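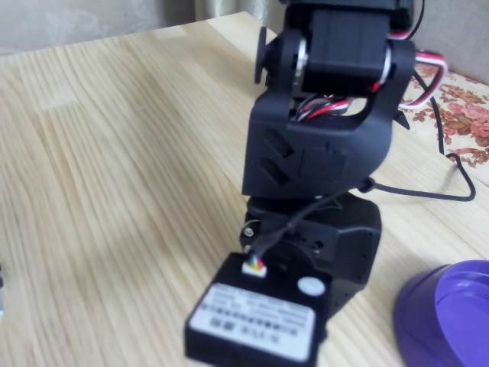 Trundley Robotics Club
Minutes, May meeting

I'm taking the notes again, so blame me for the spelling. We got going at 6:15 once the pizza had been dealt with.

Last month's minutes: approved, with one fix. I wrote that the spring demo was in the gym and it was in the library. Sorry, library!

Arm project. This ate most of the evening, as usual. The base and shoulder are together and we all like how solid it feels (way better than the old cardboard one). We argued for a good while over the servo cables. Half of us want them clipped tight along the arm, and the other half, me included, want some slack left so the shoulder can swing without yanking a plug out. We voted and slack won. The build team will write the joint number on a bit of tape at both ends of every cable before next time, please and thank you.

Code. The Mevix branch now runs a full wave without the elbow twitching, hooray! Moving to a saved position is still jerky. The code team thinks we send steps too fast and wants to try a delay of 18 milliseconds. Whoever changes it, put it in the log, even if it's a flop.

Riltora Cup. We're in, team number 123. The rules say 2 drivers per team and a sorting round worth 100 points, and you lose points for anything that rolls off the table. Driver tryouts will be at the next meeting. I'd love to see some of the newer kids give it a go, you've been great at this stuff all spring.

Money. We still owe for the spare servos. The bake sale should cover it if we get enough brownies (sign-up sheet is on the door).

Other business. Somebody has the small Phillips screwdriver from the Chatzigeorgiou kit. Bring it back, no questions asked.

We wrapped up at 7:40. Next meeting is same room, same time, and bring your laptop charger.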